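Build the boring half first

I have been putting together a pair of hand-held grippers at home since last February, with the bigger parts cut and printed at Pandico, the shared workshop I pay into. My view after that time is that people building home robots start at the wrong end. They buy or build an arm, get it to wave, and then find they have nothing useful for it to do. I think the hand should come first, held by a person, and the arm should wait until the hand has earned it.

The case for the arm is easy to understand. It moves by itself, and that is what friends want to see when they come round. I built one in 2020 from the Vrabec plans. It took a whole winter and most of my spare money, and it could lift a tea towel and drop it again. The joints were fine. The fingers were a lump of plastic I had drawn in an evening, and they slid off cloth nearly every time.

Cloth is a good test for a hand because it has no fixed shape. A block of wood sits where you put it. A shirt has to be pinched at a fold, and if the fingers come down too flat they push the fabric along the table. Too steep and they dig into whatever is underneath. I learned more about this from holding a gripper and squeezing the trigger myself than I did from a winter of tuning motors.
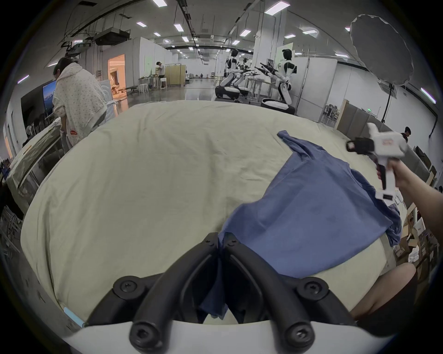 Working by hand also makes mistakes cheap. My finger design is on version 26. Most versions differ by the curve at the tip or the place where the pivot screws go, and I can print one after tea and try it before bed. If each change had meant taking the arm down, setting it up again and checking that it still knew where it was, I would have stopped at version four and called it good.

There is a fair argument against all this. A person is very good at making up for a bad tool. You tilt your wrist without thinking and the shirt comes up, and you give the credit to the fingers. I kept a log to guard against that. Out of 1000 tries with version 19, holding my wrist as stiff as I could, 941 ended with the fabric still in the fingers. I would not claim that figure for a motor. It did tell me version 19 was better than 18, and that was all I wanted from it.

The other complaint I hear, mostly on the Stinent forum, is that a gripper with a person behind it isn't automation. I agree. Neither is a box of motors on a shelf, and there are plenty of those in the lockers at Pandico. One of them is mine.

I would like to see shared workshops change what they teach. The beginners' course at Ciswood still opens with a six-joint arm kit, and people spend the full course on wiring. Two evenings on fingers and springs would give them something to take home and use. The arm could come afterwards for those who still want it.

I do still want it. The new one is on order and I have cleared the bench.

January 4, 2022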